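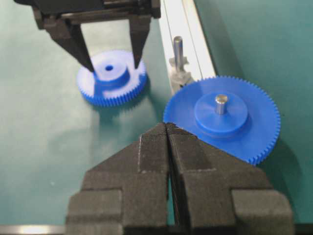

Gripper trials in the assembly cell: where we are

In October we began to compare two sets of fingers for the gear task, and several readers asked how it goes. I write this short report for the people in Carroll and in Groreck who wait for the result before they order parts.

The task is the same as in spring. The two arms work on one table, one takes the small blue gear and the other takes the large one, and both gears must finish in mesh. The large gear is easy to see and not so easy to hold. Its teeth are fine, and if the fingers close on the teeth the gear turns a little in the grip. The small gear we now take by the hub, with one fingertip on each side. This was the idea of Peadar McGrath and it is a clear improvement over the old way, where we took it by the rim and the teeth left marks on the finger pads.

The first set comes from Winow. The fingers are long and they give good sight for the wrist camera, but at the tip they bend under load. With 7 newtons you can already measure it. The second set, from Clatberg, is shorter and more stiff. It holds the hub very well, but the body of the gripper comes low over the table and in the first week we touched the fixture two times. After that we raised the approach height by 75 mm and we had no more contact.

Until now we made 747 cycles, nearly half of them with the Clatberg fingers. I don't want to give success rates yet, for the reason that we changed the controller in the middle. The old controller ran force control at 200 Hz and the new one is faster, so the early cycles and the late cycles can not be put in one table. We will repeat the early ones.

Some remarks for those who will do a similar test. The wrist cameras have a fixed focus, and when one gripper is near the table its camera sees the close gear sharp and the far gear soft. For the detection of the hub this is enough, for counting teeth it is not. The table surface also reflects the ceiling lamp. We tried to turn the lamp off, but then the contrast on the black fingers became too poor, so we moved the exposure down one step and left the lamp on.

Also please check the screws of the finger mounts every morning. On the Winow set two of them became loose and we lost most of an afternoon looking for an error in the calibration - the calibration was fine.

Next we repeat the early cycles with the new controller, first Clatberg and then Winow. Peadar will bring softer pads for the large gear. Who wants to come and see the cell can write to him, mornings before 10 are best.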